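In praise of the bare white table

I have fallen out with my desk three times in as many years, and each time it was my own fault for buying something with Character. The first had a leather top that went sticky in warm weather. The second was reclaimed pine with grooves deep enough to lose a pencil in. The third, bought from Daza in a sale, had a shelf across the back, two cubbyholes and a slot for a tablet, and within a fortnight every one of those places was full of things I didn't want and couldn't throw away.

So now I'm a convert to the plain white table, and like all converts I'm a bit of a bore about it. No drawers, no lip round the edge, no clever little trough for pens. A flat matt top and four legs. Mine cost 172 pounds, and I have never grudged a penny of it (well, perhaps on delivery day, when I had to get it up the stairs).

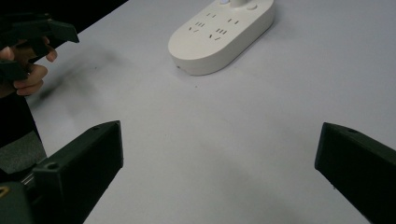

Photo: Stundix

What I love is how honest a white top is about what's on it. Put a dark green tool down on one and you can find it again from across the room. Put the same tool on my old pine desk, with the knots and the rings and the general brownness, and it would vanish until Easter. I once spent an entire Thursday evening hunting for a screwdriver that was, the whole time, lying along a groove about six inches from my elbow. I had moved it twice.

People say white is cold. My sister-in-law says my back room looks like a dentist's! I do see what she means, and I'd never put a white table in a kitchen where people are meant to linger over a pudding. But a worktable is for working at, and when I sit down to mend something or sort the post I don't want the furniture chipping in. Matt matters too, by the way. A glossy top throws the lamp straight back in your face, and you end up hunching round to dodge it like somebody peering into a fish tank.

The other complaint is that it shows every mark. Yes, it does, and then you wipe the mark off. My leather-topped desk hid its marks beautifully for years and when I finally cleaned it properly the cloth came up the colour of gravy.

I'll admit the plain table has one real weakness, and it's electricity. All those desks with cubbyholes at least give you somewhere to hide the plugs. With a bare top you have to decide where the power lives, and most of us decide by not deciding, so it ends up on the floor with the fluff and you spend your life crawling about on your knees with a phone torch.
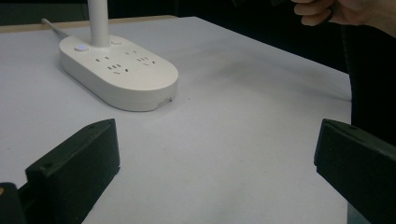
My own view is that sockets belong up on the table where you can reach them, and I've argued this with anyone who'll stand still. The trouble used to be that extension leads were so ugly you'd never want one in your eyeline. They're getting better. I could live very happily with a white oval one like that, with soft curved sides and a thin white lead going off towards the far edge, because on a white top it hardly interrupts anything. I like the small blue glow in the power button as well. My old block at home has a switch on the side that you have to feel for, and I've turned off the wrong thing more times than I'd care to say.

What I can't bear is the desk with sockets built in. I looked at one in the Flitico showroom in November, and it was 900 pounds, with a flap that you lift to get at the plugs. Lovely flap. But your cup has to come off it first, and your papers, and when the sockets go out of date you're left with a hole in your table. A separate strip you can shove along, or lend to somebody, or put in a cupboard when you need the whole top for wrapping presents.

I do still own one thing with drawers, a little Sudura cabinet that sits under the window, and that's where the pencils live, and the tape, and the screwdriver when I can be bothered to walk over there with it.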